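Home Recipes Kitchen Tips Store Cupboard Contact

Search this site Enter keywords Go

Keeping cheese and cold meats in good order

Friday, February 28, 2020

Take soft cheese out of the fridge 10 minutes before you want to spread it. Straight from the cold it drags and tears whatever is underneath. If you forget, beat it with a fork and a teaspoon of milk.

Once opened, a tub goes back on the coldest shelf with the foil pressed down on the surface. Pour off any liquid that collects on top. Don't freeze it for spreading, as it goes grainy, though it is fine afterwards in a baked cheesecake or a sauce.

Hard cheese keeps best in greaseproof paper with a loose bag over it. Cling film makes it sweat. Change the paper each time you cut a piece. Rinds from a hard Italian cheese can go in the freezer for soup.
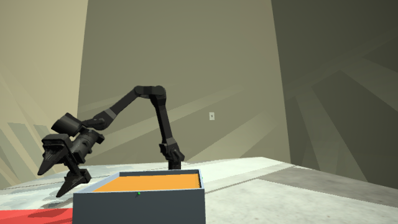
Sliced meats dry at the edges first, so fold the slices over on themselves before wrapping. Meat from the deli counter should be eaten within a couple of days. For sealed packs, go by the label, and write the day you opened it on the front.

Rolled or stuffed slices cut more cleanly if they are wrapped tightly and chilled first. Use a thin knife and wipe it between cuts. I use an old Starkar one, any thin blade will do.

Keep cooked meat above raw, never below. A shallow tray under the raw shelf saves a lot of scrubbing. I wash mine every Saturday with hot water and washing-up liquid, then dry it with a clean cloth.

Blue cheese needs a lidded box of its own or the butter will taste of it. The 99p ones from the market in Hernden have lasted me since October.

Comments (4)

marrowfat: Does the paper trick work for goat's cheese? Mine goes slimy in 4 days.

pantryshelf: It does for the firm log sort. The soft ones I leave in the tub.

Jugandbasin: Foil on the tub works, thank you. I'd been throwing half of it out.

tealeaf21: I put a sugar lump in the box with the cheddar. My gran did it and I've never had mould.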